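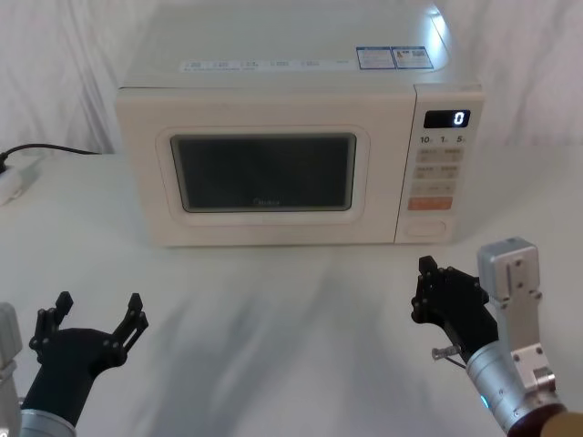

Hornum, junio

Lectura: 2 min

Aparcar en el aeropuerto o dejar el coche fuera con lanzadera: ¿qué hacéis vosotros?

marisol_k
Hola a todos! Volamos en junio los cuatro (mis suegros también se apuntan, qué remedio) y estoy con el lío del coche. El parking de larga estancia de la terminal me sale por 134 euros la semana. Luego está el de Henard, que queda fuera y te acerca en furgoneta, bastante más barato, pero salimos a las 6:40 de la mañana y me da pánico quedarme esperando en un descampado con cuatro maletas. ¿Alguien lo ha usado a esas horas?

Ruby-Lee Nepia
Yo lo uso cada vez que voy a ver a mi hermana y muy bien. Eso sí, llama la víspera y di la hora a la que quieres la furgoneta -- si no, pasan cuando pasan. A la vuelta hay que salir por llegadas, cruzar y esperar en la segunda marquesina, la que no tiene banco.

tono_ruedas
Pues mi experiencia con Henard fue malísima. Esperé cuarenta minutos a la vuelta, de noche y con un crío dormido encima. Desde entonces pago el de la terminal y me quedo tan ancho. Con vuelo tan temprano ni me lo pensaría.

Ruby-Lee Nepia
Hombre, tono, ¿pero avisaste al recoger las maletas? Porque hay que llamar desde la cinta, lo pone en la reserva.

tono_ruedas
Avisé dos veces. Me dijeron "ya sale" las dos. No digo que a ti te vaya mal, digo que a mí no me pillan más.

Wiremu Cosgrove
Otra opción: el hotel Cartwright te deja el coche si duermes allí la noche de antes, y su autobús empieza a las 4:30. Para cuatro personas igual compensa, haz números. Las habitaciones son viejecitas y el desayuno a esas horas es una bolsa con zumo y magdalena, pero duermes más, que a mí ya me vale.

marisol_k
Uy, lo del hotel no se me había ocurrido! Mi suegra encantada, seguro. ¿Hay que reservar el coche aparte?

Wiremu Cosgrove
Sí, por teléfono, y te piden la matrícula. Por la web no te deja.

tono_ruedas
Y mira bien cuántas noches incluye, que a mi cuñado le cobraron las dos últimas.

marisol_k
Vale, llamo esta tarde a los dos sitios y os cuento -- mil gracias!!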